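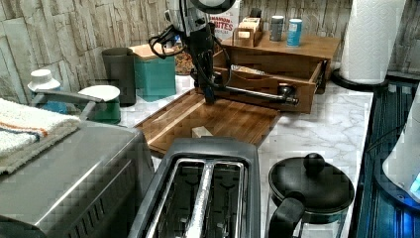

Marble-patterned counter, with the drawer organizer at the back.

July 16, 2024

Notes on the Cirkstead light, part two

The light over the old quarry at Cirkstead has been reported on and off for as long as I have lived in the county. Most accounts agree on the basics. It is white or slightly yellow, it sits low above the north rim, it stays still for a few minutes and then goes out. Almost none of the accounts give a time or a compass bearing, so they are hard to check against anything.

In April I set up two trail cameras on Shevchuk Road, at the pull-off where most of the sightings are reported from. Both were Remus units set to take a still every minute from dusk to dawn. The spacing between them was 500 feet, measured with a tape along the fence line. With that baseline, a light close to the quarry should shift against the tree line from one camera to the other. A star or a distant aircraft should not shift enough to measure.
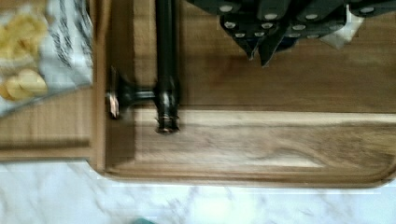

Wood grain from above, a bit blurred.

The cameras left me with 2,624 usable stills. I threw out anything with fog on the lens or a clock error. Camera B ran fast, and I corrected it each time I changed the batteries by photographing my watch.

I sorted the files with Brollo, a free program meant for meteor work. It flags any bright spot that was not in the previous still. It also flags headlights, moths and the moon coming out from behind cloud, so every flag has to be looked at by eye. I would not trust the automatic count for anything.

After sorting, one event was left that I could not put down right away. Camera A has a point of light above the north rim in four stills in a row. Camera B has it in three of the four. The missing one has a branch across that part of the sky. 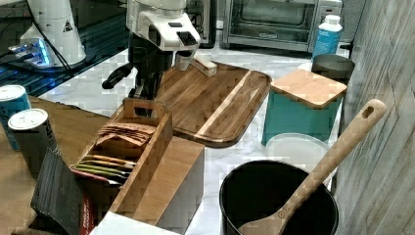
Brown cutting board, toaster oven at the back.

Measured against the same dead pine, the light shifts by nearly two degrees between cameras. That puts it well short of the hills behind the quarry and rules out Venus, which is the usual answer on the message boards. Its height above the rim comes out low enough that a lamp on a mast would fit.

I walked the north rim in daylight and found no mast. There is a flat gravel patch with tire marks, of unknown age. A parked truck with a work light is my best guess, and I can't show it. 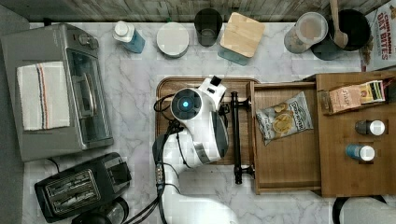

Dale Whitcomb

Weak points, for anyone who wants to repeat this. The baseline is short. The lenses are wide, so one pixel covers a lot of sky. I did not record sound. Next time I will move camera B to the far side of the quarry, if I can get permission for the gate, and shorten the interval to ten seconds.

If you saw the light this spring from any other spot, send me the time and the direction you were facing. A rough bearing is fine as long as you say how you got it.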